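Tablier d'atelier Telasia, coton ciré

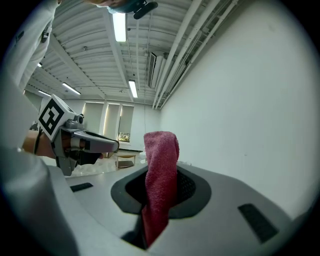
Manches longues blanches à l'atelier, l'uniforme du matin.

Je couds ce tablier depuis l'ouverture de ma petite boutique, Kestholm, et c'est toujours celui que j'enfile en premier ! Le coton ciré vient de Grasgate, il est un peu raide au déballage (normal, il se fait au corps en quelques semaines) et il prend avec le temps une jolie patine, surtout aux plis.

Les bretelles se croisent dans le dos -- fini la nuque qui tire en fin de journée. J'ai mis deux grandes poches devant, plus une étroite pour le crayon, ajoutée en septembre à la demande de Kaj Kárason, relieur et client très patient.

Coloris : ardoise, tabac, vert mousse
Tailles : 2, réglables par boucles laiton
Entretien : éponge et eau froide, jamais en machine

Je recire gratuitement la première année, il suffit de me l'envoyer bien brossé. Pour une broderie (prénom ou initiales), laissez-moi un mot au moment de la commande et comptez une semaine de plus.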